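Speaker notes: Order on the shared worktop
January 9, 2021
By Yavuz Yurt

Opening

Good morning. I speak on behalf of Atden, which has reviewed the shared kitchens at Nadeck and Zarside. Allow a moment for late arrivals before the first slide.
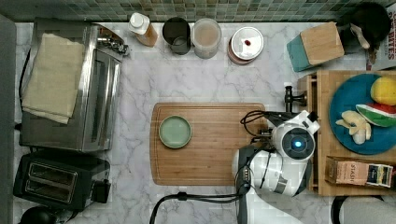

The rule on back rows was drafted by Kaan Gezer and applies in all 5 kitchens. Jars, bottles and cups are to stand against the tiles, leaving the front of the counter for work. The microwave or toaster oven may carry a folded towel while it is switched off, as with the beige one on this slide. The knife block keeps to its own corner.

Plates and boards

Members asked where a plate in use should be set down. Our guidance is a wooden board or the top of a drawer unit, well away from the hob.
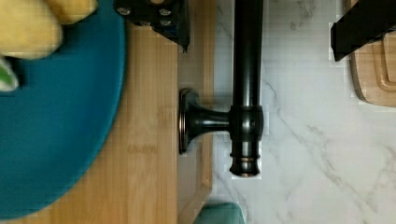
Storage and paper goods

Small boxed items belong in a crate. Paper towels stand upright on a holder. Drawers are to be closed at the end of each session.

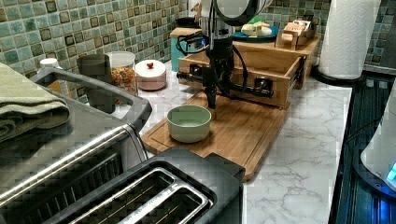
The same guidance will be sent to Akbulut in April, together with the printed checklist. Of the 483 replies received, almost all asked for a shorter version. Pause for questions on cleaning rotas before moving to the budget.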